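Butcher block

From the Erkinlow Home Wiki, the plain-talk pages. Last big edit by Kanako Chiba, 21 March 2020.

Butcher block is a slab made by gluing strips of wood side by side, and it's used for counters, worktables, desks and (of course!) chopping. I've lived with it for years and I still get asked whether it's a kind of tree. It isn't, it's just a way of putting wood together, and nearly any hardwood will do.

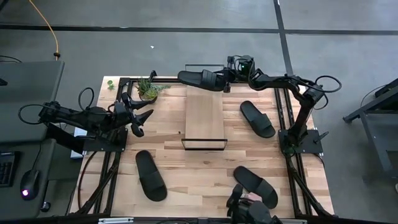
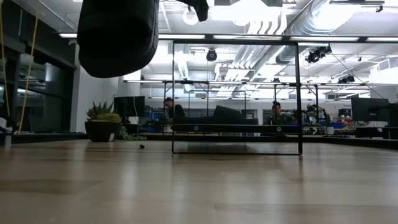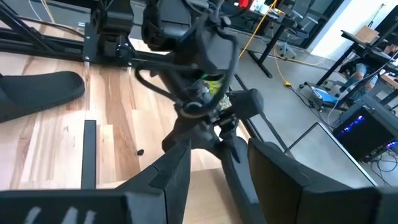

First picture: light butcher-block planks running horizontally across a tabletop, with lighter and darker strips.

Types

There are two main ones, plus a cousin. Edge grain is what most of us have at home. The strips are laid with their long narrow sides facing up, so you get stripes. End grain is the checkerboard kind, where short pieces stand upright and you cut into the tips of the fibers. It's kinder to knives and a lot harder on your wallet. Face grain shows the wide side of each board and looks lovely, but it dents if you so much as frown at it, so I keep it for desks.

Wood

Maple is the old standby. It's pale, hard and tight-grained, and it yellows a little with age. Beech is close behind and usually cheaper. Walnut is softer and dark, and people who buy it tend to talk about it a lot (guilty). My friend Erdal Akgül swears by birch for workbenches, and we've agreed to stop discussing it.

Finish

If food touches the wood, use mineral oil or a mix of oil and beeswax. I wipe on 3 thin coats when the slab is new – leaving it overnight between coats – and then top it up whenever it looks thirsty. For a desk or a shop table, varnish is fine and saves you the bother. Don't put oil over varnish, though. It just sits there and gets sticky, and I have ruined a perfectly good shirt cuff finding that out.

Movement

Wood swells across the grain in damp weather and shrinks in dry. A wide top can move more than you'd think, so the screws underneath should go through slotted holes. My own top, which came from a shop called Sondwood, is 61 inches long and was screwed down tight by me in a hurry. It split the next March.

Repairs

Scratches sand out, going with the grain. Small burns do too, if you're patient. For a black water ring, try oxalic acid and wear gloves.

See also: Cutting board; Workbench; Wood glue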